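# Chapter 2: Choosing where the light comes from

I shot my first paid drama in a disused grain store at Fivadthorpe, and I lit it like a supermarket. Everything was bright, everything was flat, and the director, Omolara Isah, watched the rushes in silence and then asked me where the sun was. I had no idea! I'd hung 20 lamps and not once asked myself what any of them was meant to be.

So that's where we'll start – before stands, gels or meters. Pick your source. It might be a window, a street lamp, a telly left on in the next room (my favourite, as you'll find out in Chapter 5). Once you know what it is, most of your other choices get smaller.

Lama Smadi, who gaffered *Ukham* with me, used to walk every set with the house lights off and a single torch. She'd hold it up high, then low, then off to one side, and I'd stand in for the actors and squint. We lit all 97 pages of that script this way, and I still do it on every job. 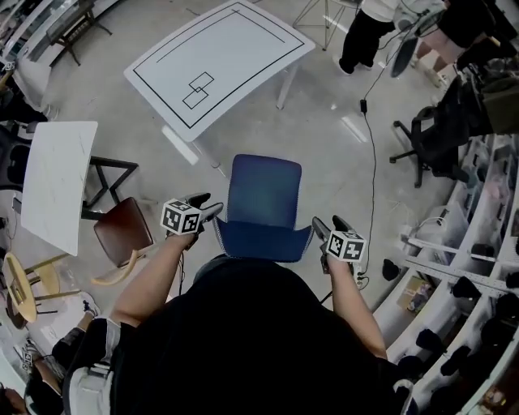 Try it yourself before you read on. You'll need a torch, a friend with some patience and a room you can make properly dark. Start with the torch level with your friend's eyes, then raise it slowly until the shadow of the nose touches the top lip. Stop there and have a good look at the eyes – are they still alive, or have they gone to black?

Write down what you see. We'll use those notes in the next section, when we add a second lamp.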